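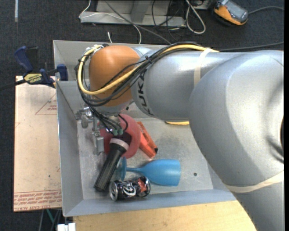 # Open day at the Girkura bird reserve, 2018-07-18

I went to Girkura because a leaflet promised "189 species on your doorstep." My doorstep is 86 miles away, and I have been a little suspicious of reserve leaflets ever since one sent me to look at a gravel pit with a gull on it. Still, the open day was free, the marsh is a good one, and I hadn't been since the new boardwalk went in.

The 189 turns out to be every species ever recorded on the site. The board at the entrance does say so, in smaller letters than the number. I'd have liked to know how many had been seen since May, but the board didn't go into that.

## The boardwalk and the hides

The boardwalk is good. It is wide enough for two people to pass without anyone stepping into the reeds, and it no longer bounces. It runs from the parking lot past the willows to the Ismail hide, then on to the open water. On my old visits you needed boots for this stretch even in summer.

The Ismail hide is another matter. It faces west, so after lunch you are looking straight into the glare. I could make out ducks. I could not have told you which ducks, and in July, with half of them in their dull eclipse feathers, I need all the light I can get. The benches are too low for the window slots unless you are tall, and there were two kids kneeling on them who had the best view in the place.

The smaller Enlow hide, at the far end, was much better. I stayed an hour and had:

- a green heron, hunched on a dead branch and doing nothing at all
- marsh wrens, heard all the time and seen for a second or so
- a pied-billed grebe with young, still striped
- 6 least sandpipers on the mud, my first of the fall passage
- one hawk, too high and too far, which the man next to me called a Cooper's and I called a hawk

## The feeder talk

At two o'clock there was a talk on backyard feeding, in a tent behind the visitor center. Most of it was sensible. Clean your feeders, don't let old seed sit in the tray, and put them either very close to the window or well away from it so the birds don't build up speed before hitting the glass. I can't argue with that.

Then we got to the Stekico feeder, which was on sale at the back of the tent. It has a weighted perch that shuts the ports when a squirrel climbs on. I have bought feeders like this before. My squirrels hang from the pole by their back feet and never touch the perch. When I asked about that, I was told to use a baffle as well, and I suppose that's fair, but a baffle works fine with the cheap feeder I already own.

We were also told that birds "prefer" the Stekico seed mix. To what? There was one feeder up outside the tent and it had one mix in it. The chickadees were eating it happily — chickadees eat the stuff in my garage if I leave the door open.

## Getting there, food, and so on

The sign for the turnoff is hidden by a maple until you're past it. Parking was full by ten, with the overflow in a mown field. Coffee was weak, the rhubarb pie was not. Restrooms are at the visitor center only, so think about that before the walk to Enlow.

Dogs are supposed to be kept off the boardwalk. I met two.

I'd go again, early, in September, with the sun behind me and no tent. The marsh wrens were worth the gas, and I would like another try at that hawk. I left without a feeder, though I did buy a second slice of pie for the drive home.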